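Paper or Nothing

14/05/2026

My grocery store has stopped asking whether I want a bag. The Groverent on the corner used to have a kid at the end of each lane who would ask, in the flat voice of someone being held hostage, "Bag today?" and I would say yes and feel bad about it. Now there's a sign. The sign says bags are available on request, and the request has to be made to a screen, and the screen wants to know how many before you've scanned a single onion.

I am bad at this question. I have lived in this town for nine years and bought groceries in all of them, and I still can't look at a cart and tell you how many bags it is. I say two. It's always more than two. I then carry the rest home against my chest like a man rescuing kittens from a flood, except the kittens are canned tomatoes and one of them is rolling down Lacroix Street.

The obvious answer is to bring my own, and I own plenty. I own the canvas one from the bank that closed. I own the one with the leek on it that my sister bought me because she felt I was a leek person. I own a big insulated thing from Warnunside, back when we spent a week up there in June and I got it into my head that we'd be picnicking. All of these live on a hook by the back door, which I pass on my way out every single day on my way to not taking them.

I've tried keeping them in the car. Then they're in the car, and I'm in the store, and there's a moment in front of the screen where I have to decide whether I'm the kind of person who walks back across a parking lot. I'm not. I've met those people. They have a lot of energy and their spice racks are in order.

Mechthild Sutter, who lives downstairs and once ran the bakery on Tundilia Avenue, packs a bag better than anyone I've ever seen. I went shopping with her last month when her car was in the shop, and it was like watching somebody park a boat. Jars first, standing up, shoulder to shoulder. Boxes around the outside so the thing has walls. Bread goes on top and eggs go on top of the bread, which scared me, but she's apparently been doing it for 57 years and has strong views on people who put the eggs at the bottom "for safety." I asked if she would teach me. She looked at what I'd done with the celery and said we could start with folding. 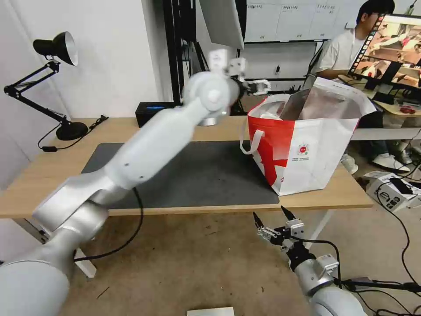 Still on the table.

So I've been practicing. You'd think there would be nothing to practice. You put the heavy stuff in, then the light stuff, then you go home. But I always run into the same problem, which is that groceries don't come down the belt in that order. They come down in the order I panicked. The first thing through is invariably a bag of chips, and it sits there at the end, puffed up and useless, while I hold the line up waiting for a can of something to arrive and act as ballast. Mechthild says to load the belt heavy end first. I said that meant thinking about it before I got there, and she said yes, it did.

Then there's the unpacking, a subject on which I feel I've been unfairly judged. There are people who come home and put everything away at once, and there are people who take out the ice cream and call it a day. I'm in the second group. The rest comes out as needed. A bag on the table is just a small pantry with handles. I once got to the bottom of one and found a receipt for $218 and a lime that had gone hard enough to use as a doorstop, and I still can't explain the $218. I remember that trip. I went in for milk.

My sister says the trick is a list. I do make lists. I write them on the backs of envelopes and leave them on the counter, next to the hook with the bags on it, and the two of them keep each other company while I'm out. By the time I get to the store I can remember that there were more than a handful of things on there and that one of them was underlined.

I did take the leek bag yesterday. I'd like that noted. I walked in with it over my shoulder, told the screen zero, felt wonderful for the length of one aisle, and then bought a watermelon.

The watermelon does not fit in the leek bag. I carried it home in my arms and held the bag in my teeth for the part with the stairs. Mechthild had her door open, and she watched me go all the way up without saying a word, though I did hear her put the kettle on.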